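About the Grundotent Robotics Club

Grundotent is the student robotics club at Garville Community College. We build and train machines that do housework, mainly laundry. Members write the software, make the parts we can make, and go into homes to collect the practice material our machines learn from. The club is open to any enrolled student, with or without experience, and to high school seniors from the Garville district who have a parent's signature.

How the club started

The club began as a final project in the Introduction to Automation class taught by Agustina Urrutia. The assignment was to pick one chore and automate a single step of it. Most teams picked sorting or sweeping. One team picked taking a shirt off a hanger, thinking it would be the easy one, and was still working on it when grades were due. The college let them keep the bench in the Maldonado Building over the summer, and in October they applied to become a club.

The name comes from the first gripper the team made. It was called Grundotent on the parts order form, for reasons the original members give differently, and the name stayed on the cabinet, the mailing list and later the club charter.

What we work on

Our main project is called Josancombe. It is a laundry handling system meant for ordinary homes -- apartments with narrow balconies, shared laundry rooms, bedrooms with a chair full of clothes. The work is split between 2 groups.

The handling group deals with picking up, carrying and putting down. Clothes are hard for a machine because they have no fixed shape. A sleeve can end up under a collar, and a hanger can turn sideways inside a shirt so that only one shoulder of it shows. Black fabric is a problem of its own at night, when the folds give a camera very little to go on. We do a good part of our sessions after dark for that reason, in real homes, with the lights people normally use.
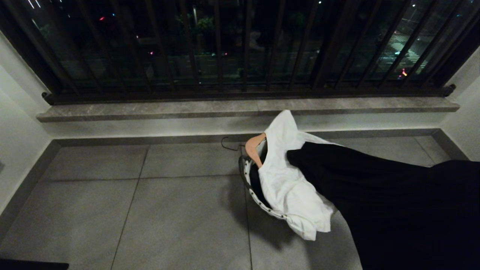
Do members need to know how to program before they join?

New members spend their first semester on session work and bench work, and neither one calls for programming. Those who want to write code are paired with a second-year member and start with small fixes to the labeling tools. Several of our members have never written any code and handle scheduling, parts or the written notes.

The perception group works on what the machine sees. It takes the recordings from each session, sorts them and labels them: garment, hanger, container, floor, wall, and so on. A label is checked by a second person before it is used. Where the two people disagree, the item goes on a list and is talked over at the next meeting. Hangers take up more of that list than anything else, wire ones in particular, as they are thin and easily lost against a dark background.

Our full set now holds 2,000 labeled clips. Any student at the college can use it for class work by writing to the club.

How sessions are run

Sessions take place in the evening, usually starting at 7:30 p.m., at homes whose owners or tenants have signed up with us. A session has one person handling the clothes or running the equipment and one person keeping notes. We use the household's own things where the household agrees to it, and we leave them as they were.

We don't tidy up before we start. Earlier in the project we laid clothes out flat and evenly spaced, and the system learned to deal with clothes that were laid out flat and evenly spaced. It did poorly with everything else. Now the instruction sheet asks for laundry the way it comes: piled up, over the side of the basket, hangers still mixed in with the clothes.

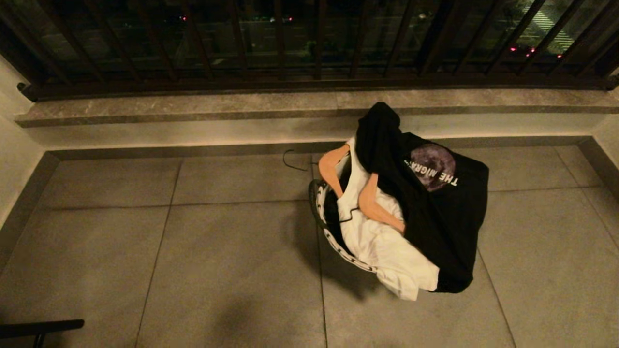 Agustina Urrutia told the fall intake meeting that a pile with hangers in it is three problems at once, and that a student who can say which one to solve first has understood most of the course. She also asked that groups write down the attempts that fail, with the same care as the ones that work, and the notes form has had a page for failed attempts from then on.

Competition

Each spring we enter the household section of the Maldonado Student Automation Meet, which is held in our own building and draws teams from other two-year colleges in the area. Teams are given a pile of garments they haven't seen and a set time to separate it. Last year we scored 33 points and placed fourth. Most of our points came from the shirts. We lost points on a pair of tights, which wrapped around the wrist joint and stopped the run.

We plan to enter again with the new wrist cover. The old one is on the shelf by the door if anyone wants to see what the tights did to it.

Membership and meetings

The club meets weekly in the Maldonado Building, ground floor, at 6 p.m. during the semester. There are no dues. Members are asked to attend one evening session a month and to complete the college's shop safety course before using the tools. The course takes an afternoon and is offered at the start of each semester.

If you live near the college and would like to offer your home for a session, leave your name at the Garville front desk or write to the club through the student activities office. We will call first to talk about the space, what will be recorded and who will be coming. Households can ask for their recordings to be deleted at any time.

Parking after 5 p.m. is free in the lot behind the building. Use the side entrance, as the main doors are locked in the evening.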